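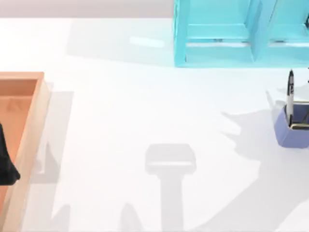 Desk-Tidying Arm: Shop Tips So Far

By Hjørdis Dahlgren

The arm on the back bench at Bumen, our shared workshop, is supposed to put things away. It has two fingers and no opinion on where scissors live, so most of the work has gone into the desk. These are my notes for whoever takes the next turn, plus a few things that will help even if your desk is tidied by a person.

Do it in the simulator first

Nothing breaks in there and the cleanup is one keystroke. I ran more than 3,000 tries on the virtual desk before Wikström would lend me the key to the real one, and a fair share of those ended with the gripper leaning thoughtfully on the table.

Keep the desk dull

Plain white top, plain pale wall. Clullell wanted wood grain and a nice poster. Save that for after the thing can find a box.

Mind the shadows

A bright overhead light gives you a crisp gripper shadow, and an early version of my code was very fond of picking it up. Turn the light on and off between runs so the software learns to leave shadows alone. If you do this on a real bench, warn whoever is using the band saw.

Pick a box with walls you can see over

Wood is good. It shows up well against white and it doesn't shine back at the camera. Come straight down into it, fingers clear of the sides, and stop 25 mm short of the floor until you trust your numbers. Then stop 11 mm short, and keep not trusting them.
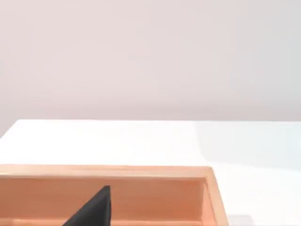
One finger inside the box, with the back wall behind it.

Park the small stuff on the right

Pens and anything else that stands up go in a holder near the edge, where the arm has to mean it to knock them over. Mine managed it 31 times. I have since moved the home position, a fix I'd recommend making before the first time.

Go easy on see-through plastic

A translucent organizer looks smart and confuses everything. Light goes through it and lands on the table as a bright streak that the camera would love to grab. Either teach the model about it or buy the solid kind.

Slow down near dividers

Upright panels are where a wide gripper finds out how wide it is. Halve the speed for the last stretch and come in square to the opening. Davero, the control program we all share, has a setting for this under "approach," two menus deeper than you'd think. 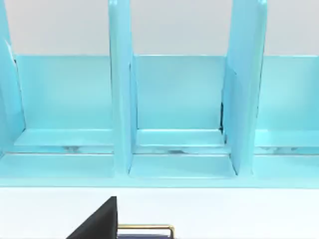
Write down what you changed

There's a notebook on the hook by the bench. "Tweaked it a bit" is my own entry from July, and I'd pay good money to know what it meant. Put the old number, the new number and your initials. Pencil is fine.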